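Home Datasets Guides Contact

We use cookies to remember your settings. Accept Decline

Brornemine Repair Log – README

This file covers the Brornemine Repair Log, a table of repair jobs on donated desktop computers and small servers. It has 2818 rows, one per job. A machine that came back a second time has a second row and keeps its old machine_id.

Files

jobs.csv – the main table
parts.csv – parts fitted or taken out, joined on job_id
codes.txt – fault codes and their meanings
CHANGES – notes on each release

All files are UTF-8 with Unix line endings. Dates are day first. Older copies of jobs.csv used semicolons and won't load with the current import script.

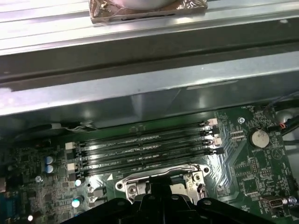 Main columns

job_id: whole number, never reused.
machine_id: the number on the asset sticker. Blank if the sticker was missing on arrival.
site: Quartey or Prundgate. Prundgate jobs start partway through the log.
fault_in: what the donor said was wrong, typed as given. Spelling has been left alone.
fault_found: a code from codes.txt, chosen at the bench.
outcome: fixed, stripped, recycled or unknown.
minutes: bench time, not counting overnight memory tests.

Only 1946 rows have a value in minutes. Quartey didn't record it until the paper cards were replaced, and we haven't tried to fill the gap. Don't treat a blank as zero.
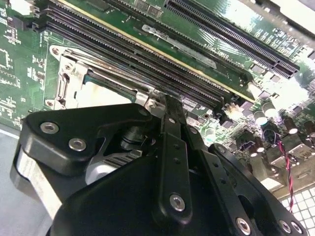 Last changed: August 2024

How the log was made

Jobs were first written on cards and typed up afterwards by Dela Kyei and Augustina Gyamfi. Later ones were entered straight into Erska, our booking program, and exported. To check the typing, Comfort Wumbei drew 200 cards and compared them with the table. Most of the mistakes were in fault_found, where codes 14 and 41 had been swapped. Those have been corrected throughout, including on cards outside the sample.

Donor names, phone numbers and anything read off a drive were removed before export. Serial numbers are left out as well. If you spot a name in fault_in, please tell us the job_id and we'll take it out of the next release.

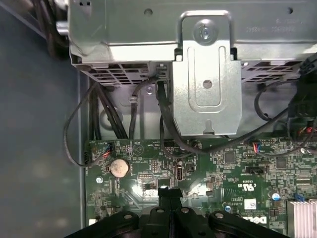
Reading time: 3 min

Known problems

– "No power" covers both a dead supply and a faulty front switch. Check parts.csv to tell them apart.
– Memory was logged by the stick at Quartey and by the set at Prundgate. Totals across both sites will be wrong.
– 48 rows have an outcome of unknown. The cards were water damaged.
– December jobs are often closed in one batch, so the closing date can be well after the work was done.

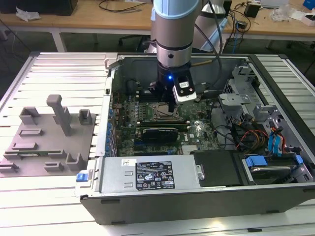 Loading the tables

Read job_id and machine_id as text or the leading zeros will go. The join to parts.csv is one to many, and a job with no parts won't appear there at all, so use a left join from jobs.csv.

Licence and credit

Free to use and share with credit to the Brornemine Repair Log. The fault codes were drawn up by Loredana D'Amico and may be reused on their own. Corrections go to Abdul-Rahman Amissah, who looks after the releases.

Print this page | E-mail this page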